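Gears, grit and a grey cloth

Jul 14, 2019

Posted in: Shed

So I've finally got round to the gears. If you've been reading since November you'll know I bought a box of odd metal parts from Tatiana Šimek when she was clearing her dad's workshop, and it has sat under my bench ever since, making me feel guilty every time I stubbed my toe on it. I paid 400 for the lot (crowns, not pounds, calm down) and carried it home on the bus on my lap, which I don't recommend in thin trousers.

Most of what came out was junk. Nice junk! Bolts with no nuts, nuts with no bolts, a hinge, half of something that Gun-woo Yeo swears is off a sewing machine and I swear isn't. But near the bottom there were spur gears wrapped in newspaper, and I do love a spur gear. There's something very satisfying about a thing with teeth that only wants to meet another thing with teeth.

I wanted them for the clock. I know, I keep going on about the clock. It's a big silly open-fronted one that'll hang in the hall, driven by a weight, and at the rate I'm going it will be ready for my retirement party. Jae-hoon Sung drew up the wheel train for me ages ago on the back of a Gretow catalogue, and I've lost that catalogue twice and found it twice, once in the bread bin.

First job was cleaning. I'd been told all sorts about this. Vinegar, says my brother. Never vinegar, says Ah-rin Choo, who used to mend bicycles and has opinions. In the end I went with warm soapy water and an old toothbrush for the muck, then a wipe of light oil, and I did it a few at a time in front of the cricket. The gunk that comes out from between the teeth is unbelievable. I got through two toothbrushes and one of them, I'm sorry to say, was nearly the wrong one.

Drying took longer than I'd thought. I did them in the oven on the lowest setting with the door open and the whole kitchen smelt like a garage until the next morning. Szu-yu came round for tea and asked what I was baking, bless her.

Then comes the bit I enjoy, the sorting. I used to tip everything straight out on the bench, but the bench is the same colour as old steel by now and I lost a spacer on it for a week. A plain dark surface is so much better. You can see the shape of each tooth, and if there's a burr it catches the light and you spot it straight away. The downside is lint. Anything fabric and dark collects fluff like nothing on earth, so go over it with a bit of sticky tape first, and again halfway through if you've got a cat.

I check the bores next. A gear can look lovely from the front and still be useless if the hole in the middle has gone oval, and I've been caught that way before (the Bostero music box, we don't speak of it). I slide each one on to a bit of rod and give it a spin with my finger. If it wobbles, it goes in the tin. The tin is getting quite full.

After that it's a matter of seeing what goes with what. Same size of tooth, same spacing, and do they roll together without grumbling. You can do sums for this and Jae-hoon does, beautifully, in pencil. I hold two of them up to the window and turn them.

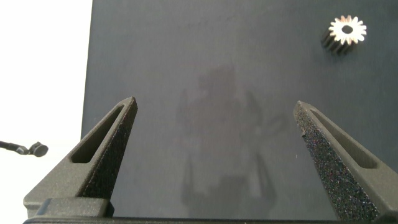
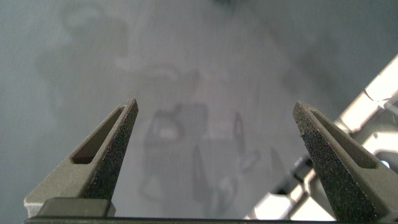
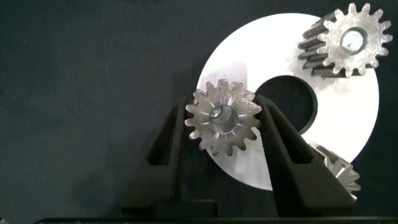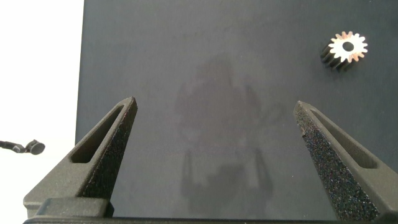
Anyway, where I've got to is that I have enough for the slow end of the train and not enough for the fast end. I need one more small one, and of course it's the size that no one stocks. Maeng had something close in their list, part number 1133, but the bore is too big and I'd have to make a bush for it. I can make a bush. I just don't want to, my lathe is in a mood and so am I.

Gun-woo says to ask at Clondanent, the place by the railway arches, as they'll sell you singles if you turn up in person and look hopeful. I'll try on my next day off. If that doesn't work I'll write to Tatiana and see if there's another box, though my toes would rather there wasn't.

In the meantime the frame for the clock wants a second coat of varnish, and I still haven't decided about the numerals. Painted or cut out? I've been leaning towards cut out, but then there's the four to think about and all its little corners. Let me know what you'd do, and if anyone has a spare copy of that Gretow catalogue, mine's gone missing again.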